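The Penguin Quilt

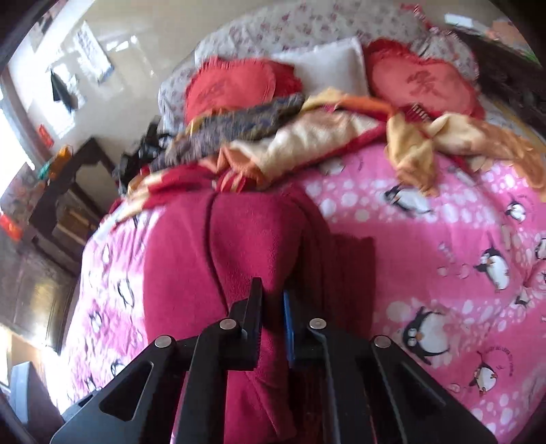

The Kindinow and the crimson fleece, with the penguins looking on.

Gudrun Nolte had taught for long enough to know that when a student said "it's nearly there" he meant it had never once worked, so when Lutz Albers said it in the corridor on his way to lunch, she put down her tea and asked him to start from the beginning.

Lutz was sixteen and had joined the robotics club in February, mostly to get out of the rain. The club met after school in the old sewing room, which still had a smell of steam irons about it, and by winter they had entered themselves in the Nukari Cup, household division. The household division was a terrible idea and everyone in the club was in love with it. Your robot had to tidy a bed. It could be any bed the judges liked, made up any way they liked, and you got no marks at all for speed.

The way to teach the robot, or at least the way the Pramico team from the coast had won the year before, was to do the job yourself a great many times with the gripper in your own hand, and let the machine learn from how you went about it. So the club had built a hand-held gripper out of flat black plates. They named it the Kindinow, after the school's old minibus, and took turns bringing it home. They wanted 2,000 grabs by the end of term. They had 350, and most of those were tea towels.

"So it's the fleece," Lutz said. "The red one. I go in from the front and I get a good pinch, and then the whole middle comes up like a tent and the quilt comes with it."

"Which quilt?"

He went a bit pink himself. "The penguin one."

Mrs Nolte, to her great credit, only nodded and asked what the penguin one was made of.

It had been his sister's quilt, he told her, and then the spare bed's, and now that his grandmother had moved in and the whole house had shuffled along by one room, it had ended up with everybody else's blankets piled on top of it. His mum had offered to clear the lot away so he could practise on something neat. He had very nearly said yes. But then he'd stood there at the foot of the bed with the Kindinow in his hand, looking up at the two heart cushions and all that tangle in front of them, and he had thought – well, the judges weren't going to clear theirs, were they?

"No," said Mrs Nolte. "I don't suppose they will."

She thought about it all through fifth period, when she was meant to be thinking about fractions, and at half past three she came into the sewing room with a cardigan over her arm and laid it in a heap on the cutting table. Then she asked Lutz to pick it up with his fingers. Just two of them, and slowly, please, and would he mind telling her what he was doing while he did it.

He felt silly, but he did it. He pinched the wool and lifted, and then he stopped.

"I went sideways," he said.

"Did you?"

"I sort of slid off to the side first, before I went up. To see if it was only the one layer." He put the cardigan down and did it again, and there it was again, a little sideways shuffle that he must have been doing all his life with jumpers and socks and pillowcases. "I don't do that with the gripper. I just go straight in and haul."

Meinecke, who was in Year 8 and went by his surname because there were four Olivers in his class, asked whether that meant they had to throw out the 350. There was a rather long silence while everybody looked at the whiteboard.

"Let's keep them for now," said Mrs Nolte, "and see how tomorrow's look beside them."

Lutz carried the Kindinow home on the bus in his lap, wrapped in his school jumper, and his grandmother met him at the door and wanted to know if he'd eaten. He had 3 dumplings standing up at the bench and promised to come back for the rest. Then he went down the hall, knelt at the foot of the bed and brought the jaws up to the fold in the fleece.

"Sideways first," he told the penguins, and began to close his hand.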